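Visit report: river passenger vessel Bilis, open day at Aststead
Elias Twal
6 March 2009

The Bilis was opened to agents and press at the Aststead yard at the end of her winter refit. She is operated by Grernholm, which bought her in 2006 and has run her on the upper river each season since. I went aboard at 9:30 with the first group. Our guide was Bilal Jaber, the operator's technical superintendent, who had the refit file with him and let us look through it.

The vessel is 346 feet long with four decks. The two middle decks hold nearly all the passenger cabins, the lower deck has the galley, crew quarters and laundry, and the top deck is open apart from the wheelhouse and a canopy aft. The wheelhouse can be lowered hydraulically for bridges. We were shown this twice, the second time with the canopy folded as well. The canopy takes a good deal longer than the wheelhouse and needs two crew.

Work began in January and was done mostly with the vessel afloat, with a short period on the slip for hull inspection. Plate thickness was gauged along the bottom and the turn of the bilge, and six plates were renewed, all of them forward on the port side. The stern tube seals were replaced at the same time. Both main engines stayed in place. The port engine received new injectors and a rebuilt turbocharger, and the starboard engine is due for the same next winter.

The larger change is in the generator room. One of the three sets has been replaced with a smaller unit, intended to carry the night load by itself. On the old arrangement a full-size set ran all night at low load, and passengers in the aft cabins on the lower passenger deck complained of vibration. The new set is on double resilient mounts. It was running during our visit and I could hear it in the aftermost cabin with the door closed, as a low hum. I could not feel it through the bed frame.
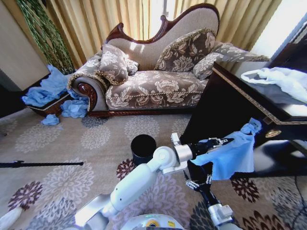 Eighteen cabins were converted in this refit, from the old twin layout to a layout with beds that can be pushed together. The shower rooms in these cabins are new modules, lifted in through a side opening that was then plated up again. Floor area is unchanged. The door to the shower room now slides, and the gap between bed and closet is wider as a result. Storage for suitcases is under the bed, with enough clearance for a standard hard case but not for the largest size. Individual temperature control works over a narrow range, and Jaber confirmed that the central plant still sets the upper and lower limits.

Cabins that were not converted have new mattresses and reading lights only. The brochure does not separate the two types clearly. Agents should ask for the deck plan dated this year, where the converted cabins are shaded.

Safety equipment was laid out on the top deck. The fire detection panel is new and addressable by cabin. The sprinkler pump was started for us and came up to pressure without trouble. Emergency lighting on the stairs is the low-level type – strips at ankle height, with battery backup. There is no elevator between the lower passenger deck and the dining room, and the stairs are steep at the forward end. Passengers with limited mobility should be booked on the upper passenger deck.

Lunch was served at 12:45 and was a cold buffet, as the galley had not been signed off. The new dishwashing line was still in its wrapping.

Engine hours on the port main stood at 3,369 since the last major overhaul. I did not get the starboard figure.

Shore power is fitted on both sides. The connection at Aststead was in use for the hotel load until the generator demonstration, and the changeover caused a short blackout in the corridor. Jaber said the synchronizing unit was still to be adjusted before trials.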